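Três meses com a Drurora: o que achei da ferramenta de mapas de calor e gravações de sessão

Quem acompanha o blog sabe que eu tenho um pé atrás com ferramenta de análise de site. Já paguei por umas que me mandavam vinte gráficos por semana e eu não abria nenhum (culpa minha, eu sei). Então, quando assinei a Drurora em maio, fui logo no plano mais barato e prometi a mim mesma que cancelava no primeiro boleto se aquilo virasse mais uma aba esquecida no navegador. Não cancelei! Mas tenho umas reclamações, e uma delas é séria.

Para situar: tenho uma lojinha online de papelaria, a Clotlow, e cuido também do site de uma pousada, a Lescombe, que vive de gente que chega pelo Google, lê tudo, some e volta dias depois para reservar. São dois públicos bem diferentes e eu queria entender os dois com a mesma ferramenta.

A instalação é um trechinho de código no cabeçalho e pronto. Na loja funcionou de primeira. No site da pousada o aviso de cookies bloqueava o script, e aí perdi uma tarde inteira até descobrir que precisava marcar a categoria certa no painel de consentimento. A documentação fala disso numa linha, lá no fim de uma página chamada "Outros assuntos". Custava pôr no começo?

O mapa de cliques é o que eu mais uso. No primeiro mês ele juntou 2726 visitas na Clotlow e já deu para ver uma coisa que me deixou com vergonha: um monte de gente clicava na foto grande do topo, que não levava a lugar nenhum. Era só enfeite. Coloquei um link para a coleção nova e os cliques passaram a ir parar em algum canto útil. Se isso vendeu mais caderno, não sei dizer, porque na mesma semana mudei o frete também (péssimo método, não façam igual).

O mapa de rolagem é mais tímido. Ele mostra até onde as pessoas descem na página, com aquelas faixas que vão do vermelho ao azul, e no computador é ótimo. Só que quase todo mundo entra na minha loja pelo telefone, e aí o mapa junta aparelhos de tela pequena e tela enorme no mesmo desenho. Dá para filtrar por largura, mas o filtro fica escondido dentro de outro filtro e volta para o padrão toda vez que você troca de página. Irritante demais. 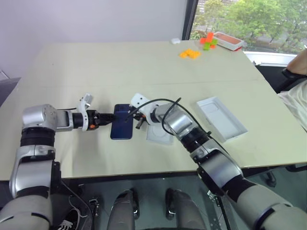 Jade Chan me escreveu contando que com ela foi o contrário: no site dela o mapa de rolagem foi a única coisa que prestou, porque os textos são longos e ela queria saber em que parágrafo o pessoal desistia. As gravações ela desligou depois de uma semana, por achar que tomavam tempo e não mudavam nenhuma decisão.

Eu entendo, mas discordo um pouquinho. As gravações de sessão viciam, isso é verdade. Você senta para ver uma e quando percebe passou a hora do almoço olhando um cursor passear pela página de agendas. No site da Lescombe, porém, foi assistindo às gravações que eu entendi o problema do calendário de reservas: a pessoa escolhia a data de entrada, o calendário fechava sozinho e ela ficava sem saber como marcar a saída. Vi 5 sessões seguidas com o mesmo tropeço. Nenhum gráfico ia me contar isso, porque no relatório aparecia só "saiu da página".

Aprendi a usar com regra. Antes de abrir as gravações, escrevo num papel a pergunta que quero responder, filtro por uma página só e paro quando a resposta começa a se repetir. Ajuda muito.

Também gostei das enquetes, aquela janelinha que sobe no canto e faz uma pergunta curta. Deixei uma no blog da loja perguntando "O que trouxe você aqui hoje?" e recebi 156 respostas. Muita gente queria só baixar o planner gratuito. Teve quem estivesse procurando ideia de presente, quem quisesse conferir se a caneta vinha em roxo e uma moça que entrou para saber se a gente aceitava estagiário (não aceitamos, mas respondi com carinho). Eu tratava todas essas visitas como compras que não aconteceram, e passei a olhar a taxa de conversão com bem menos drama.

Agora, a reclamação séria: o limite do plano. O básico cobre por volta de 3000 visitas por mês, somando todos os sites da conta. Passou disso, a Drurora simplesmente para de gravar até virar o mês, e o aviso chega por e-mail depois que já parou. Na segunda quinzena de junho fiquei às cegas bem na semana da promoção de agendas. Escrevi para o suporte e a resposta foi educada, rápida e inútil: sugeriram o plano de cima.

Comparando com a Eshun, que usei antes, a Drurora é mais leve e muito mais fácil de mexer. A Eshun ganha nos funis, que aqui são bem rasos: dá para montar uma sequência de páginas e ver onde o povo sai, mas não dá para separar quem veio do boletim de quem veio da busca. Para loja com campanha grande rodando, isso faz falta. Para mim, que mando um boletim por mês quando lembro, dá para viver sem.

Uma última coisinha sobre privacidade: os campos de formulário vêm mascarados por padrão, o que me deixou tranquila, mas o campo de busca interna não. Se no seu site as pessoas digitam coisa pessoal na busca, mascare na mão em Configurações, Gravação, Elementos ocultos.

Vou renovar para a Clotlow e tirar a Lescombe da conta por enquanto, até arrumarem esse limite ou eu arrumar orçamento.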